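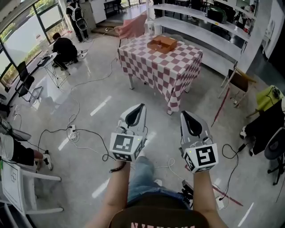 lodovine-sync
Time alignment and marker pose tools for two-gripper recordings

Lodovine reads one head camera stream and two gripper camera streams, lines them up on a single clock, and writes out the pose of each gripper over time. It is the first stage of the Arneck pipeline. Policy training lives in the Bravo repository and is not covered in this file.

Maintainers: Araba Antwi (tracking, file format), Rodrigo Ibarra (sync, command line tool)
Last format change: May 22, 2024

What it does

Each gripper carries a cube with square fiducial markers. The head view gives a direct reading of both cubes whenever they face the wearer. The gripper views are used for visual tracking against the room, which carries the pose through stretches where a cube is turned away or hidden by an arm. The two estimates are merged in a smoother that runs offline.

The left and right cubes use different marker IDs. Do not print one sheet twice. If both cubes share an ID, the loader stops with DUPLICATE_TAG and writes nothing.

Install

Clone the repository, then run:

pip install -e .
lodovine check

The check command looks for the calibration files in calib/ and lists any that are missing. You need one file per camera and one per cube.

Usage

lodovine align session_dir --out aligned
lodovine track aligned --config hamine.yaml
lodovine review aligned

The hamine.yaml config is the one we use for the open room at Hamine. Copy it and change the cube size and marker IDs before using it anywhere else.

Room features

The gripper cameras have wide lenses, and when a gripper is held upright most of what they see is the upper part of the room. At Hamine that means ceiling beams, long light fixtures, shelving, windows and the stair railing. Beams and railings track well. Bright fixtures wash out nearby corners, so the detector drops features close to saturated pixels. People walking behind the shelving are handled by the outlier step – no masking is needed for them.

The gripper's own body is a different matter. It takes up the lower half of the view and never moves relative to the lens, so it has to be masked. Masks are in masks/, one per gripper.

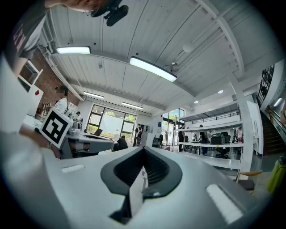 Notes on masks and finger pads
4 min read

The mask covers the gripper shell and the black pad in the middle. It leaves the opening of the pad uncovered, and cloth or other material can show up inside it, such as the red-and-white check in this view. 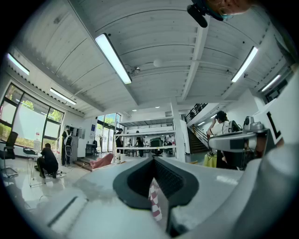
Reading time for the rest of this file: 1 min

Features inside the opening are kept for the grasp detector and ignored by the tracker. If you change the pads, redraw the mask with lodovine mask and compare it on 200 frames before you commit it.

Known issues

Sessions under 300 frames often fail to align. Record longer.
The review window is slow above 1,000 frames. Use --stride 8.
Left and right swap if the gripper folders are renamed by hand after recording.

Report bugs in the tracker to Araba and everything else to Rodrigo – please attach the log from the aligned folder.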